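2 min read
October 30, 2023 — by the Tindall home page

I love a clean worktop, and vinegar gets me there nearly every time! Mix one part white vinegar with 2 parts warm water in a 900 ml spray bottle, add a drop of washing-up liquid and give it a gentle swirl — shaking just makes froth. Spray, leave it a minute, then wipe from the back towards you. Please keep it off marble, though (I learned that in February, on my sister's lovely new kitchen). For dried-on jam, lay a hot damp cloth over it first and go and make the tea.

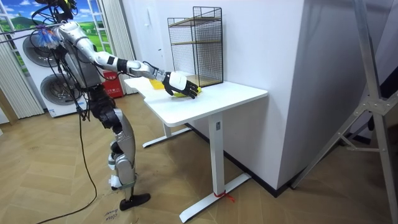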